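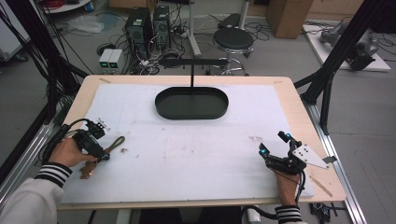 Fig. 3: White foam board on the table, green oval tray in the middle, T-shaped stand behind it.

Section 4. Laying out the table for the Punwood hanging set

By now you've got the table up and the stand screwed together (Section 3, if you skipped ahead — I do it too). Next comes laying everything out, and I'd leave yourself 10 minutes for it the first time. After that it goes pretty fast.

You'll need:
Foam board, one large white sheet
Oval tray, dark green
T-stand with its crossbar
The brass-colored key piece, part no. 3424
One thin wooden stick
A soft cloth

1. Wipe the tabletop first. Crumbs under foam board turn into little bumps, and you'll be chasing them all afternoon.

2. Lay the foam board down flat. If one side is cleaner, put that side up. Mine has picked up smudges and reddish-brown marks over the months and I still use it. They don't hurt a thing.

3. Set the tray in the center of the board with the long way running left to right. Raised rim up, please! I've put it down the other way and wondered why nothing would stay in it.

4. Stand the T behind the tray, so the bar is above and the tray catches whatever drops. Give the rod a gentle push with one finger. If it wobbles, go back and tighten the foot before you do anything else.

Note: The Kevik stand has a shorter rod than the Jirkau one. Both work with this tray, but with the Kevik you'll want to slide the tray toward you a bit so you don't bang your knuckles on the bar.

5. Put the brass-colored key piece on the left side of the board, at a slant. It has a long handle with a loop on the end, and the loop is what goes on the bar later, so keep it where you can get at it easily.

6. Put the wooden stick over by the right edge, also at a slant. A stick lying straight along the edge loves to roll off, and then you're under the table looking for it.

7. Sit down (or stand, whichever you plan to do) and reach for each piece in turn. Can you get to the key piece and the stick without your sleeve dragging through the tray? If you can't, move the pieces now.

Caution: Don't hang more than 700 grams on the bar. It will tip, and it tips forward, right into the tray.

Caution: Keep cables and anything else that dangles clear of the rod. One good tug and you're starting over at step 3.

Cleaning the board

A barely damp cloth takes off most smudges. Go easy, though — scrubbing roughs up the surface and then it holds dirt worse than before. I tried Šťastný cleaning paste on mine in December and it left a dull patch the size of my palm, so I can't recommend it. When the board gets too dented to lie flat, swap it for a new one. Spare sheets are listed on page 29, along with the tray and the foot screws.

Revised 6/9/19. Step 6 used to have the stick on the left next to the key piece, so if you printed the older version, please fix your copy.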